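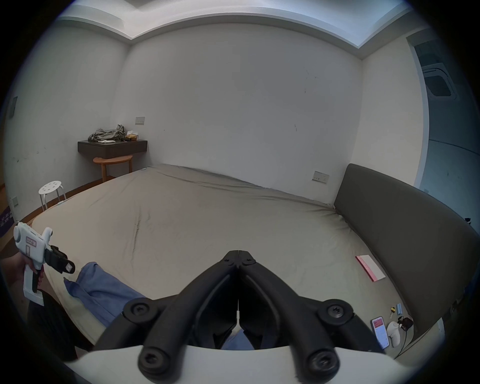
Last updated: March

The first thing Genalyn Aquino does at the start of a shift is wipe two lenses. The second is to open and close each gripper 15 times while a laptop logs the jaw width. If the readings from the left and right units drift apart, the session does not start.

Aquino leads home collection for Clorkton, which gathers demonstrations for robots that will one day be asked to handle laundry. Her crews work in bedrooms. One person holds a gripper in each hand and does an ordinary task with the jaws in place of fingers. A camera on the tool records what the jaws are doing. There is no robot on site. The recordings are turned into motion paths later and used to train a policy, the part of the software that maps what the camera sees to what the arm should do next.

The current task list is called Villanueva and covers garments on beds. Jeans are the slowest item on it. Denim holds a crease, hides its own edges and is heavy enough to slide out of a shallow grasp. Operators are told to take the waistband first with one jaw, find the second corner with the other, and lift only when both tips are in view.

"A shirt forgives a bad grasp," said Rommel Cabanatuan, who trains new operators. "With jeans you see the mistake two seconds later, and by then you have recorded it."

Bad grasps are kept if the operator recovers. A policy trained only on clean runs has no examples of what to do when the cloth slips, and it tends to stall or repeat the failed motion. Villanueva therefore marks each episode as clean, recovered or void. Void episodes are ones where tracking was lost, a hand blocked the lens, or the operator put a tool down partway through.

Tracking loss is the most common reason. Position is worked out from the camera view and a motion sensor in the tool, and the method needs fixed points to hold on to. A plain sheet under flat light gives it very few. Furniture, door frames and switch plates help. So does whatever the household leaves lying on the bed, provided it stays where it is for the length of the episode. Crews used to clear the bed before recording. They stopped after Usman Khattak, who runs the processing side, compared the two sets and found that the cleared rooms lost tracking more often.

Clutter has a second use. A policy that has only seen tidy beds treats a phone or a notebook as part of the cloth. Khattak's group wants objects of that kind at varied distances from the garment, in rooms that differ in layout, color and lighting.

The set now holds 1,449 accepted episodes from 60 homes. Another 176 are waiting on review by Precious Espiritu, who checks the start and end of each recording by eye. Her usual correction is to the end mark. Operators relax their hands before the jaws have fully cleared the fabric, and a cut made too early teaches the arm to let go while still pulling.

Fatigue sets the length of a session. Holding two tools at bed height loads the wrists, and grasp quality falls before the operator notices. Crews swap hands-on duty every half hour, and the recorder flags any episode that runs much longer than the same operator's earlier ones.

Batches go out under the name Rendotmont, with rooms split so that no home appears in both the training and test portions. The next batch adds fitted sheets, a task Cabanatuan has been putting off. The corners have elastic in them, and he has not yet settled on which jaw should go first.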